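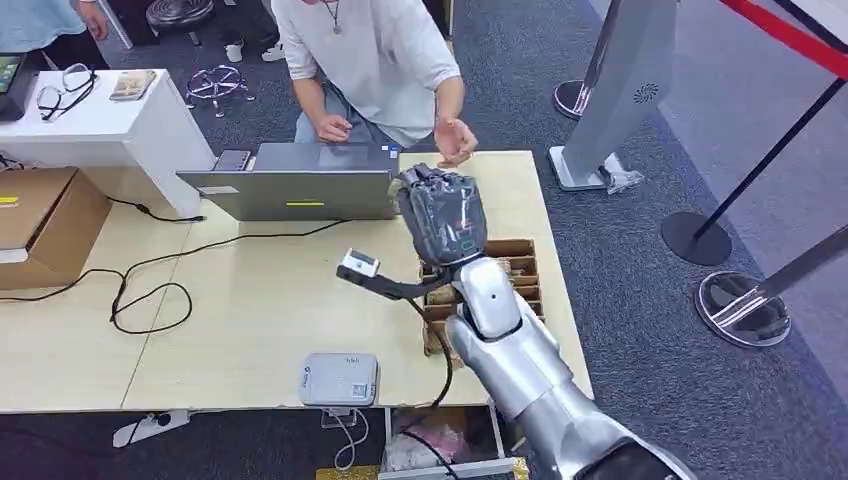 Guides > Arm and hand units > Set-up guide > Section 2: Planning and budget

2. BEFORE YOU ORDER

Read this before you send the purchase form. Most of the calls we get are about things that were never put on the order. Prices below are in pounds, before VAT, correct at May 2018. Check them with Ulitz before you commit.

2.1 Work out the space

1. Measure the table. Then measure it again with a laptop, the hand box and all the leads on it. People plan for the arm and forget the rest.

2. Allow room for someone to stand on the far side and get a hand in next to the robot hand. You will be doing this a lot during set-up.

3. Check the floor. Carpet is fine. Raised cable covers are fine if the base doesn't sit on them.

4. If visitors will be walking past, budget for posts and a rope. Two posts is the least you can get away with. Hire them if it's a short show.

Note: a table made of two panels is OK but check the join. If one side sits higher the laptop rocks and so does anything clipped to it.

2.2 Work out the parts

5. Order the arm and hand together. Ordered apart they come from different stores (Prastero for the hand, Ulitz for the arm) and you pay carriage twice.

6. Add covers for the hand. One is fitted at the factory. Get at least two more — they are a wear item and do not come under warranty.

7. Add the forearm sensor kit if you need it. The kit is 198 on its own. Bracket and lead included, spare lead not.

8. Add leads. Count what goes to the laptop, what goes to the arm and what goes to the mains, then add one of each. Our leads are short. Do not buy cheap extentions for the sensor lead, it drops out.

9. Add a power strip. A proper one with a switch. Not in the kit, never has been.

10. Laptop. You can use your own if it meets the list in section 1. If it has to come out of this budget put it on its own line or finance will query the lot.

CAUTION: Leads hanging over the front of the table get caught by knees and chairs. Buy clips when you buy the leads. A lead pulled out while the arm is moving will stop it where it is, and the hand may need resetting.

2.3 Work out the money

11. Start-up pack (covers, leads, clips, carry box with dividers): 200.

12. On-site set-up visit, one day, done by Costigan: 1,483. Travel is in that price. An overnight stay isn't.

13. Keep back 1,000 for the first year. Covers, a spare bracket, one call-out. If you don't spend it, good, move it to next year.

14. Insurance. Ask your own insurer first. Some count it as office kit and some don't, and it makes a big diference to the price.

Note: the Zellach service plan can be added later but only up to the end of July. After that it's full price and they want an inspection first.

2.4 Before you sign

15. Check who is receiving the delivery and where it's going to be kept. Boxes come on more than one day.

16. Keep all packing until the warranty check is done. Returns without the original box are charged — no exceptions, we've asked.

17. Get the quote in writing with carriage shown. Then go to section 3, Unpacking.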